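Wrist view or side view for block pick and place in a play kitchen?

Forum > Software > Perception and policy learning
6 replies, 300 views, 3 shares

sledesma
I have 167 teleop episodes of a single arm moving blocks and a play-food carrot around a toy kitchen, between the cooktop, the pot and the counter. The policy takes images plus joint state and outputs action chunks. It does fine on the approach. Where it falls apart is the last bit before the grasp. It closes early, or it closes to one side of the object.

I'm training on a side view and a front view now. My question is whether to keep both or drop one, and whether it's worth re-recording with a wrist camera. Training runs on one card, so every extra image stream costs me. Four stills, mixed views:

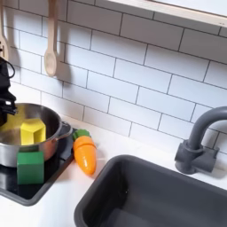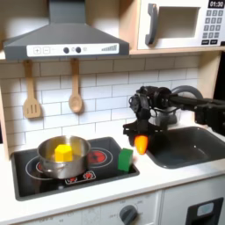
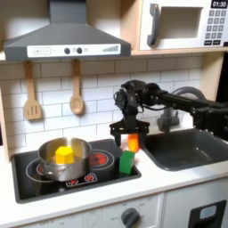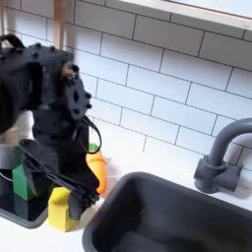 Play kitchen task. The second and third are the front view, the first and last are the side view.

Control loop is on Zidbridge, logging is Etitz with the default settings.

bolivares
Keep both. Look at your last still. From that angle the fingertips overlap the corner of the yellow block, and I can't tell from one image how far above it they are. A network has the same problem. The front view is what breaks that tie.

And before you re-record anything, check your timestamps. Etitz stamps images when they get written, at least in the version we run. We had the images lagging the joint states and the symptom was exactly what you describe, closing early. Fixing the offset did more for us than a new camera did.

gisela_g
I don't agree on keeping both. We dropped to one view on a similar task and success went up, with fewer things for the policy to latch onto. The front view here has the hood, the microwave with its 01:30 display and the printed burner rings in it. None of that matters to the grasp. If you do keep it, crop it down to the counter and cooktop before resizing. At the input size most people use, a block in the uncropped image is a handful of pixels.

bolivares
Cropping, yes. Dropping the view, no. Your task had everything lying flat on one plane, if I remember your post right. He has a block standing inside a pot. In his first still the block sits down inside the pot, and depth from that view alone is guesswork.

gisela_g
It was not all on one plane, there was a bin. But fine, the pot is harder. I'd still run the single-view ablation before arguing about it. It's a config change and one night of training.

nfarias
A different thing to check is your chunk length and how much of each chunk you execute before replanning. If you run the whole chunk open loop, the last part of the approach is being done on an old image. We cut execution to 14 steps per chunk and the sideways misses mostly went away. Early closing stayed until we weighted the gripper dimension separately in the loss.

Also, the gripper looks a little blurred in the fourth picture. Shorten the exposure and add light if you can. The front view in the third one has the orange piece very bright, so fix the exposure by hand on each camera and don't leave it on auto. Auto exposure that differs between training and rollout will hurt you.

oriana_e
Agree with nfarias about replanning. On the wrist camera, it helps, but you can't add it to the 167 episodes you already have. You would be starting over. I'd do timestamps, then crop, then replanning, and only then decide.

Is the block layout randomized between episodes? If the green one is nearly always on the right part of the cooktop you may be training it to go to a place and not to an object. Easy test, move the block a few inches and see where the gripper closes.

sledesma
Thanks all. Timestamps first. I wrote a script to compare wrist motion in the image against the joint velocities and there is an offset of 3 control steps, images late. So bolivares was right about the logger.

Layout is randomized, but by hand, by me, so probably not as random as I think. I'll do the move-the-block test on Saturday.

Exposure was on auto on both cameras. I'll retrain with shifted timestamps and cropped front view, then run gisela's single-view version from the same data so there is something to compare. Replanning after that so I'm not changing everything at once.

gisela_g
Use the same seeds for both and post the numbers even if they're bad.

Related threads
Gadilus planner stops at joint limits with no error
Montecinos hand-eye calibration drifts after restart
Gripper loss weighting, what value do you use?
Etitz: change the timestamp source
How many episodes before adding a second task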